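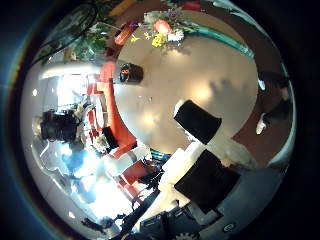 Vilgot Tveit wrote to us after reading the old version of this page and asked what a table company could possibly mean by "bringing rooms to life." Fair question. We couldn't answer it, so the sentence has gone, along with most of the others around it.

# About Gusell

We look after tables and the things that collect on them. Offices, studios and workshops pay us to come in, clear the surfaces, wipe them, deal with the flowers and the plants, and put everything back where people will look for it. We started with two people and one van. The van is the same one.

You may have read that flowers on a table make a team more creative, or that a houseplant cleans the air in a working room. We've been carrying both in and out of buildings for long enough to have doubts. A plant in an ordinary office does very little for the air that opening a window wouldn't do better. Flowers look nice. People stop and smell them, and then they set a cup down next to them and go back to work. We think that's plenty, and we don't charge extra for a theory.

## What we do on a visit

Loose things first. Cups go to the sink, pens go in one place, and anything black and flat gets lifted before the cloth comes near it, because on a white top those are usually somebody's phone or notebook and we'd like to keep our insurance where it is. Then the surface gets wiped from the middle out. On a round table this matters more than you'd guess – there is no corner to finish in, and a person in a hurry will go around twice and miss the center.

We use Surotex cloths, washed without softener. We tried the expensive spray that was supposed to stop rings forming and ran it for the whole of February on every white table we had. The rings formed. We went back to warm water and a drop of dish soap.

Flowers get fresh water and a new cut on the stems. We take out what's finished and leave the rest, even if the bunch ends up a bit lopsided. Mixed colors are easier to keep going this way. With a strict all-white arrangement you lose one stem and the whole thing looks sad.
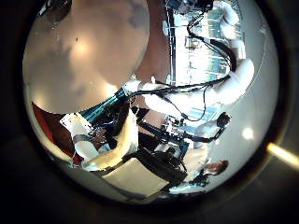 Surely the window does most of the work, a reader wrote in, and you people just turn up and take the credit? Partly, yes. A room with good daylight looks cared for even when it isn't, and it also shows up every smear. We ask to see a room at ten in the morning before we quote. If a bright room only needs a wipe and some tidying of the cables, we'll say so and you can do that yourselves.

On cables, since clients always ask: we don't unplug, bundle, coil or label anything that's connected. Other firms do. We've been called in afterward.

## Numbers, for what they're worth

We currently visit 28 rooms. Last year we sent out a survey and 97 percent of the replies said they were happy with us. Please don't be impressed. Unhappy clients don't fill in surveys, they leave, and more than two of them did. One told us the visits were too long. Another wanted scented candles, and we can't really help with that.

## Plants and pots

Our potting mix comes from Toprak, who deliver it in sacks that split if you look at them wrong, but the mix itself drains well and we haven't found a better one at the price. We don't lease plants. Leasing means somebody swaps yours out whenever it droops, and you never have to learn that it was standing in the wrong spot.
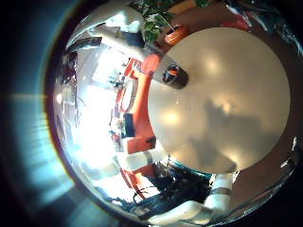 A leafy plant near a table wants light from the side, a pot it can stay in for a while, and far less water than it gets in most offices. Everyone who passes gives it the end of their glass. We put one person's name down as the waterer and ask the rest to leave it alone. It works in perhaps half the places we've tried it. A bright pot seems to help a little, if only because people notice it and remember the plant is alive.

We're also asked whether a round table makes for better meetings. We've heard plenty of bad ones around a round table while we were changing the water.

## Working with us

Visits are booked through Jeltel, which is clunky but does send a reminder. You can cancel up to the evening before. There is no minimum contract and no premium tier. If you'd like to see how we work first, we'll do one table for free, and you can leave it as messy as it usually is.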